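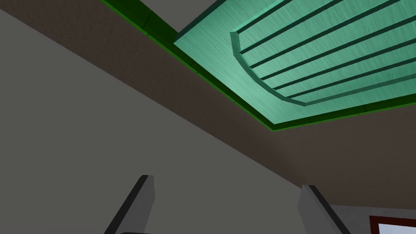

Sostener G7 Parallel Gripper: Replacement Finger Set and Brake Spring

Part no. 1866
Fits: G7 grippers with the Drinow wrist plate
Supplied as: left finger, right finger, brake spring, screws

Service notice, updated March

Read this before ordering fingers on their own. On some G7 units the brake spring loses tension and the fingers drift open after power is cut. Anything in the grip can fall. The fault was first reported by Ingvar Kvaran at Monau, where a G7 let go of a vent cover during overhead work after an emergency stop. The cover landed inside the fenced area. There were no injuries.

New fingers do not fix this fault. The old spring has to come out too, and from now on every finger set ships with a new one.

Which units are affected

Grippers with a serial number below 2267. The number is stamped on the underside of the wrist plate, next to the cable entry. Units at 2267 and higher left the factory with the new spring. If the stamp can't be read, treat the unit as affected.

What to look for

Fingers that creep apart with the power off
A click from the gripper body when the emergency stop is pressed
Error 3 on the controller at startup
Uneven wear on the pads, usually worse on the left finger

Error 3 can also come from a loose encoder cable. Check the cable first. If the error stays after the cable is reseated, stop using the gripper until the spring has been changed.

Until the spring is changed

Do not use the gripper for ceiling panels, vent covers, light fittings or any other load above head height. Floor and bench work may continue at half the rated load with the fence closed. Keep people out of the area under the arm during a stop and during restart. The simulation package does not model the brake, so a job that runs clean in simulation tells you nothing about this fault.

Fitting

Support the arm and lock out the power. Remove the load. Back off the four cover screws, lift out the spring with the hook tool and seat the new one with the painted end toward the wrist. Fit the fingers, then run the grip test in the service menu. Return old springs to Perić in the bag provided.

Springs for affected units are free of charge. Contact Marin Papadopoulos in the parts department with your serial number. Orders placed on a Sunday are handled the next working day.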